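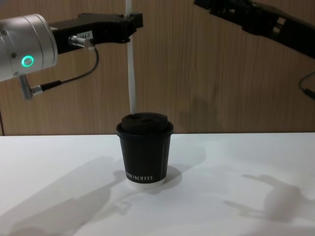
Drekorside Shops to Charge for Disposable Cups, Politely

DREKORSIDE, November 25, 2023 - Coffee drinkers in Drekorside will soon pay a little extra for the privilege of throwing something away. The Drekorside Traders' Association announced today that 10 of its member cafes and bakeries will begin a joint cup deposit program, under which customers can bring their own mug, borrow one from the shop, or take a disposable cup and be charged for it.

The program is called Return It Maybe. The association would like it known that this was the second-choice name. The first choice was already in use by a library.

Under the new rules, a borrowed mug can be handed back at any of the member shops, whether or not it came from there. The mugs are plain, heavy and a shade of green that tested poorly with everyone who was shown it. The association considers this a feature, as its last attempt at a shared mug, a rather handsome blue one, had vanished into the kitchen cabinets of the town within 8 weeks. Of the 704 blue mugs put into circulation, 80 came home. One was returned with a plant in it.

"We learned a lot from the blue mugs," said Renato Herrera, who speaks for the association on cups and, when pressed, on parking. "Mostly we learned that people in this town have good taste and deep cabinets. The green ones should be safe."
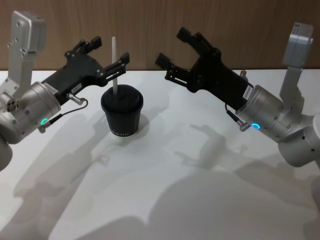 A black cup between two robot grippers

The disposable cup charge will be shown as its own line on the receipt, where it can be glared at. Money collected will go into a shared fund that pays for dishwashing, replacement mugs and the small drop-off shelves now being put up at the bus station, the Suria Street market and the lobby of the Lornstead Building. A fourth shelf was planned for the swimming pool, but the pool has a view on ceramics near bare feet, and the association respects it.

Guerra Bakery, which has been trying out the program since the start of the month, reports that regulars took to it faster than expected. The bakery also reports that one customer now arrives each morning with a soup bowl. Staff are filling it. The rules say "any clean container with an opening at the top," and the association admits it did not think about that sentence for very long.

A few points that have come up at public meetings, some of them more than once:

Lids are not charged separately. They were going to be, and then the meeting ran past dinner.

Hot chocolate, tea and cider are covered by the same rules as coffee. Soup is not, with the exception described above.

Customers who bring their own mug will not get a discount. They will be thanked, and staff have been asked to mean it.

Borrowed mugs may be taken on the bus but the driver is not obliged to take them back.

Children's drinks are exempt from the charge until spring, when the matter will be looked at again by people who have children.

The association expects complaints and has set up an address for them. It also expects a letter from the gentleman who wrote four times about the blue mugs, and looks forward to it. His second letter, on the subject of handles, led directly to the larger handle on the new green model, and he has been sent one with the association's compliments. He has not sent it back.

Shops outside the association are welcome to join at any point before the holidays. There is no fee, though each new member is asked to take a share of the mugs, a door sticker and a turn at the washing schedule. The door sticker peels off easily in cold weather and a better one is on order.

"I don't want to oversell this," Herrera said. "It's a mug. You drink from it and you bring it back. We have printed a leaflet explaining that, and the leaflet is two pages long, so clearly something went wrong somewhere - but the idea is sound."

Leaflets are available at every member shop, as are the mugs. The association asks that customers take only one of each.

About the Drekorside Traders' Association

The Drekorside Traders' Association represents independent shops, cafes and market stalls in the center of town. It runs the holiday lights, the spring sidewalk sale and an argument about benches that is now in its third year.

Press inquiries should be addressed to Renato Herrera at the association's office, Lornstead Building, second floor. The bell does not work. Please knock.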